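Fulik Publishes Its Gripper Budget, Including the Parts It Would Sooner Forget

Free planning guide covers what small teams spend on hand-held grippers for household tasks, and when

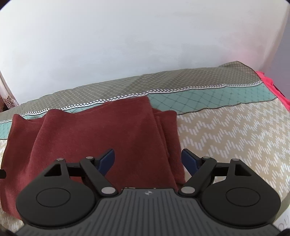
HIDPORT, October 11, 2019 – Fulik, which fits out small robotics labs and service companies with grippers, mounts and spares, today released a planning guide for buyers who have been told to "get some equipment in" and given a spreadsheet with one row on it.

The guide, titled The Second Invoice, is free. It deals with the costs that arrive after the hardware does: replacement fingers, pivot pins, storage, charging, operator hours, and the bed linen.

"People budget for the gripper," said Toshiko Iwasaki, head of customer planning at Fulik. "Then somebody has to fold a blanket with it all afternoon, and we get a phone call asking whether blankets are a capital expense. We have now had this call often enough to write it down."

Fulik's position, for the record, is that blankets are consumables. So are sheets and pillowcases. The guide recommends buying them in the patterns people sleep on at home, and resisting the plain gray ones in the lab supply catalog, which cost more and teach a machine very little about bedrooms.

The material comes from the company's own purchasing records and from a planning exercise run with Rojanasak, a linen services firm that has been considering automated folding since May and would like to go on considering it until the numbers improve. Rojanasak first asked for a quote on 100 hand-held units. After working through the exercise it ordered 10.

"I had a very nice slide with the big number on it," said Thongchai Inthanon, operations director at Rojanasak. "Fulik asked me who was going to hold them all. It was not a nice question, but I did not have an answer, and the slide has been retired."

The order now sits in a schedule with 3 purchase points. The first covers hand-held grippers and household goods only. The second adds spare fingers and linkage parts, ordered once the first set shows where it wears. Robot arms come last, and the guide asks buyers to leave that line blank until the earlier work has been reviewed by someone who did not propose the project.

Lena Chmielewska, who wrote the section on spares, argues for a separate line for fingers and another for pins and fasteners. Her draft ran to nine pages. Her colleagues asked for two and got eight.

"Fingers are the part that touches everything, so they are the part you will run out of," Chmielewska said. "The pins are small and shiny and they roll under beds. Please buy extra."

The guide also includes:

A worksheet for operator time, with a column for breaks
A shelf plan for storing grippers so the linkages don't rest on each other
Sample wording for explaining a laundry bill to finance
A short list of questions for vendors, Fulik among them

Readers who track their equipment in Wiveo can import the worksheets directly. Everyone else may print them, and Fulik suspects most will.

Borislav Yordanov, Fulik's finance manager, reviewed the figures before release and asked that one sentence be attributed to him. "I approved the second set of pillows," he said, "and I would like it known that I was shown a justification."

The Second Invoice is available now from Fulik's website and, on request, as a paper copy from the Hidport office. A revised edition will follow when Rojanasak reaches its second purchase point.

Media contact: Nattawut Rungrueang, Communications, Fulik, Hidport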